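Terkari plastic tumblers, a few months in

I'll start with the complaint so it's out of the way: there's no lid. I know, I know, the package never promised a lid. But when you have a five-year-old and a couch you still like, you kind of look for one anyway. So if you need a travel cup or a sippy cup, keep scrolling. If you want plain plastic cups that live in the kitchen and get used all day long, stick around, because I have a lot to say about these (more than anyone should about cups, according to my sister).

We bought ours in December, when my in-laws were coming and I realized we'd been slowly breaking our way through a set of 14 glasses. We were down to the ugly ones. I ordered the Terkari tumblers late at night, mostly for the colors, and figured they'd get us through the holidays and then end up in the camping bin. They never made it to the camping bin! They went on the shelf by the sink and they've been there ever since.

They're tall and a little narrower at the bottom, which I like for small hands. My daughter can get her fingers around the lower part without using both arms like she's hugging a tree. The rim has a thin lip on it, and it feels smooth when you drink. I had some cups from Grenus before these with a seam right where your mouth goes, and I never got used to it. 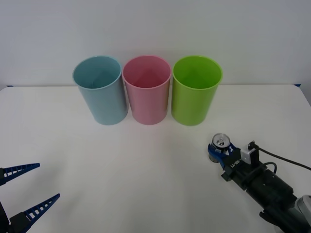

The color thing matters more in our house than I expected. Pink is my daughter's, green is my son's, and blue goes to whoever is visiting. I used to find half-full cups all over the place because both kids would forget which one was theirs and just grab a fresh one. Now it's one cup each for the day, and I run the dishwasher less. The blue is a quiet, kind of grayish sky blue, very easy to live with. The pink is soft too. The green is LOUD. It's really a yellow-green, and if you're the type who wants everything on the shelf to match your tile, you may want to think about that one. I've come around to it – it's the only cup I can always find.

Washing: top rack, no problems so far. I've probably run them through 200 times by now and I can't see any clouding. They do hold on to smells a bit. My husband left tomato soup in one overnight (why was there soup in a cup, I don't know) and it took two washes and a soak with baking soda before I'd put milk in it again.

They stack, but push down too hard and they stick. A twist gets them loose. I mostly leave them standing in a row anyway.

They're light, so an empty one will go over if you bump it with a sleeve. With some water in the bottom they stay put pretty well. We've dropped all of them on the kitchen floor and none has cracked. My neighbor Fredy Taipe has the same ones out on his deck and says his pink has faded from the sun, so maybe keep them indoors if you care about that.

I'd give them 5 stars with a lid and 4 without. I'm getting another green one for my mother-in-law, who asked for it by color.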